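Drumari HG-2 Hand-Held Gripper
Two-finger tool for manual trials and finger comparison
Manufacturer: Durkine
Page revised July 30, 2020

The HG-2 is a hand-held two-finger gripper with a camera mounted behind the fingers. It is used to try out finger shapes on real objects before the same fingers go onto an arm. The bench set below uses makeup brushes and a cream-colored, squarish piece on a white tabletop.
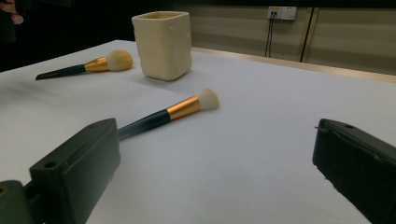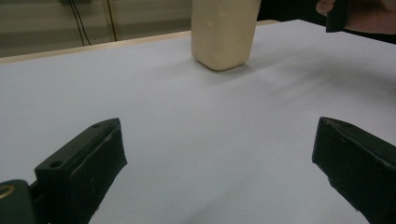
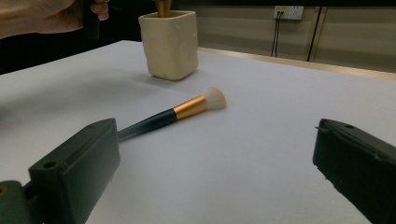
Fingers open in all three views, standard block pattern.

Toshio Hosoda writes that thin round handles were the hardest part of his own comparison. The Lungu fingers he had been using closed squarely on a flat part but let a tapered handle turn in the grip, and he would like to see the tip angle printed on the data sheet next to the pad width. He also asks whether the Estari pads can be fitted without taking the finger off its mount. They can. Two screws, both reached from the upper face. The tip angle will be added to the sheet at the next revision.

Finger options

Standard block. One-piece finger with a blunt tip and a beveled upper face. Supplied with the tool. Suited to boxes, cups and other items with flat or nearly flat sides. Edge wear is normal after long use and does not affect closing force. Replace the finger if the inner face is torn or has lifted material along its lower edge.

Estari pad. Soft facing for the standard block. Raises friction on glazed and polished surfaces. Adds thickness to each finger, so the full opening is reduced. Enter the pad type in the settings before recording, or the reported opening will be wrong.

Lungu narrow. Slim finger for handles, pens and tools lying flat on a table. Less stable on wide parts. Not for use with the Estari pad.

Specifications

Full opening, standard block: 146 mm
Tool weight with camera, without cable: 800 g
Maximum load held at the tips: 800 g
Finger change: hex key, supplied
Camera position: fixed, behind the fingers, both tips in view
Data and power: single cable, locking connector

Running a comparison

Use the same objects in the same starting positions for each finger type. Mark the positions on a sheet under the table surface if the surface allows it, or measure from two edges. Approach from the same side every time.

Record each grasp as a separate file. A grasp starts with the fingers fully open and ends when the object has been set down and released. Files that hold several attempts cannot be sorted by the analysis software.

For handles that taper, test at the thick end and at the thin end and log them as two objects. Results from the middle of the handle tend to hide the difference between finger types.

The camera exposure should be locked before the first grasp. White tables and dark backgrounds in the same view will cause automatic exposure to shift as the tool moves.

Operators tire. After 21 grasps, change hands or take a break, and note the change in the log.

Known limits

The fingers do not sense contact. Closing force is read at the trigger and is only an estimate of the force at the tips.

Very light objects may be pushed along the table by the first finger to touch. Center the tool over the object and close slowly.

The camera cannot see the underside of an object. Slip that starts there will show in the recording only once the object has moved.

In the box

HG-2 tool with camera
One pair standard block fingers
Hex key
Cable with locking connector
Printed setup sheet

Estari pads and Lungu narrow fingers are ordered separately, in pairs. Single fingers are not sold. Pairs are matched for height at the factory and should be kept together.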